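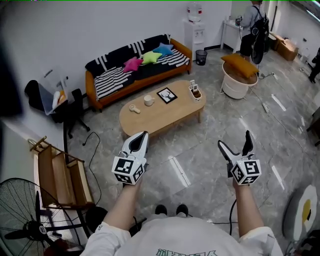
Cliltley Home Board > Furniture and Layout > Oval coffee table: finish and clearance

n_ezeani
Posted 10 January 2022

I need advice on the oval coffee table in our shared lounge. It's light wood with rounded ends, 100 cm on the long axis, sold by Vitora. The label underneath says "oiled" and gives no product name. I have two problems.

First, the finish. There is a faint pale ring near the middle of the top. It doesn't show in photos and you only see it at a low angle against the light. A damp cloth makes no difference. I would like to recoat the whole top, and I don't know if I can go over the existing oil or have to sand first.

Second, the position. The table is in the middle of the floor and the sofa is against the back wall. The gap is now 70 cm, measured from the front edge of the seat to the nearest point of the table. One of the other tenants says that is too far to reach a mug from the sofa. I say it is the minimum for walking through. The floor is tile, so the table moves easily and nobody agrees where it lives.

Nnamdi

graintalk
Reply

Finish first. Put a drop of water on an underside edge and another on the top near the ring. If the drop on top darkens the wood in a few minutes and the other one doesn't, the oil is worn through and you can recoat without much preparation. If both bead, there is probably a film on it, whatever the label says, and new oil will stay sticky on the surface.

A pale ring is usually moisture held in the finish. A dark one is moisture in the wood. Pale is the easy case.

shelfpin
Reply

70 is a walkway figure. It isn't a coffee table figure. For reach you want the table edge a bit past your knees when you are seated, a good deal closer than that. If people have to stand up to put a mug down, they will put it on the floor.

n_ezeani
Reply

They do put it on the floor.

Both drops are on now. The top one was absorbed, the underside one is still sitting there.

graintalk
Reply

Then it's oil and it's worn. Clean with a little dish soap in warm water, wipe with clean water, leave overnight. Light hand sanding with fine paper along the grain, entire top, including the rounded edge. Don't sand only the ring or you will have a patch that takes color differently. Vacuum, wipe, then two thin coats. Wipe off all the excess each time. Most failures I see are from oil left standing.

Lay the used rags flat outdoors to dry. Balled up in a trash can they can catch fire.

akande_a
Reply

Other tenant here. I would like it recorded that I asked for the table to be closer in August.

My real objection is that the walkway argument assumes people walk between the sofa and the table. They don't. They go around the front, because that is where the side table and the stool are. The only person who needs the gap behind the table is the one going to the water dispenser from the left end of the sofa, and that person can get up and go around too.

Ayodele Akande

shelfpin
Reply

Agree with akande_a. With a dispenser right next to the sofa, the approach matters more than the gap. Keep a clear area in front of it big enough to stand in and to bring in a full jug. Then slide the table toward the sofa and slightly left, so the right end isn't pointing into that area. An oval helps, since there's no corner to catch a shin on.

I would move the wastebasket as well. It is small and black, low down beside the dispenser, and someone carrying a jug won't see it.

plumb_line
Reply

Disagree on sliding it left. Center the table on the sofa or it will look like a mistake every time you walk in. If the dispenser is in the way, the dispenser is what moves.

I would also get the power strip off the floor on that side before discussing centimeters of anything. Fix it to the wall above skirting height. Cords lying on tile next to drinking water are a bad combination and a trip hazard as well.

n_ezeani
Reply

The dispenser can't go anywhere else. The next wall has the side table, and past that are cardboard boxes. Point taken on the power strip.

The top also has to be clear for a day if I oil it. Things kept on it include the mug, a small round mirror, the desk organizer with the cards in it, and the dark-framed piece that lies flat. The organizer belongs at the right end. It has been discussed. 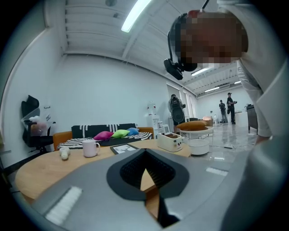
Mug side of the table, with the white egg-shaped pieces to the left. Curved edge is the part I am worried about sanding.

graintalk
Reply

The curved edge is fine by hand. Use a folded sheet with a bit of foam behind it and follow the curve. Don't use a flat block, you will leave facets. If the edge is veneer or edging tape, go very lightly. Look at the underside where the top meets the edge: if the grain direction changes abruptly or there's a thin line, treat it as edging.

A day is optimistic. Dry to the touch is a day. I would leave it longer before putting a mug back, and put felt under the mirror and the framed piece. Flat objects trap oil that hasn't cured and you get an outline.

plumb_line
Reply

Skip oil. Use Cassim hardwax. Oil in a shared room means somebody has to redo it, and nobody will. I did a desk with it two years ago and it still beads.

graintalk
Reply

Hardwax over an unknown oil is a gamble. It may be fine, it may stay soft. If he wants it, test on the underside and wait until it is fully hard. Also, a desk isn't a table where mugs are put down all day. Spot repair is easier with plain oil.

plumb_line
Reply

Mugs are put down on my desk all day.

akande_a
Reply

Can I ask about the sofa while this is open? It is a Vuston, orange-brown frame, and we keep a black-and-white striped throw over it. The throw slides forward when people sit down. The star cushions go with it. Pink, green and blue, always ending up in a heap by evening.

shelfpin
Reply

Non-slip rug underlay, cut a little smaller than the seat, under the throw. Tuck the back edge of the throw down behind the seat as far as it will go. The cushions are a separate matter. Star shapes don't stack against anything and they make poor back support. Keep them at the ends.

n_ezeani
Reply

Update. Underside test: plain oil patch and Cassim patch next to each other. The oil patch is dry. The Cassim patch still takes a fingernail mark. Going with oil.

No line at the edge that I can find, and the grain carries around, so I will sand it by hand as described.

Table has been moved closer to the sofa as a trial, centered, not shifted left. Right end is still clear of the dispenser. Ayodele can reach his mug. I have to turn sideways to get through.

akande_a
Reply

Go around the front.

graintalk
Reply

Give the Cassim patch more time before you write it off, but oil is the safe choice. Put masking tape on the tile under the legs while you work. Drips on grout don't come out.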